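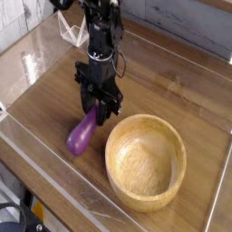 The eggplant and the wooden bowl.

I bought the bowl in March from a small shop called Granormont. They had a shelf of salad bowls up to 17 inches across, and I picked one of the plainer ones. It has a smooth rim and a light, yellowish color, a good bit paler than the table. You can see the grain running around the inside.

The eggplant is from an old Dinano play food set. Most of that set went to my niece years ago and the eggplant stayed in a drawer. It's plastic, shiny purple, with a little teal-blue cap on the stem end. I like the two things together - the purple looks stronger next to pale wood. 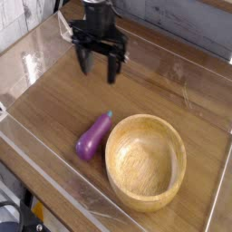
No. 40

The table is a medium brown with long grain. It has faint scratches and some pale streaks, mostly on the right side. I've thought about sanding them out. Melina Manolakis, who refinished my bookcase, told me to leave them alone and just oil the top twice a year. I haven't decided. Oil would darken the wood a little and I like the color it is now.

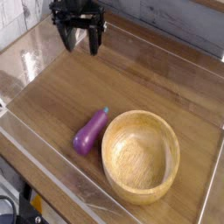 As for the bowl, I oiled it once when I brought it home and will do it again before fall. It gets washed by hand and dried right away. I'm also looking for a second one, smaller, for bread. Granormont had one for 13 dollars but it was gone when I went back, so I'll try Stelteo next.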